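**Postal vote tracker - Ostholm ward page stuck on "not received"**

Logged 13th August, still open

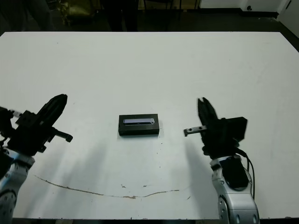
So I've had another go at this tonight and I'm no further on. The council by-election page for Ostholm still shows 333 postal packs sent out and 2 back, and I know that's rubbish as the Pletport page (same system, same login) has been ticking up nicely all week.

Tried so far: logged out and in, cleared the cache, swapped browsers. Then I re-uploaded the returns file from the elections office, all 800 lines of it, and it said "accepted" - but the Ostholm total didn't budge.

One odd thing! If I filter by Movham, which was moved into our ward at the boundary review in January, I get 69 returns sitting there under the old ward code. I reckon the rest are stuck the same way. I haven't edited any codes by hand, didn't fancy making it worse.

Can someone your end check the ward lookup table please? Party agents keep ringing me for the turnout figure.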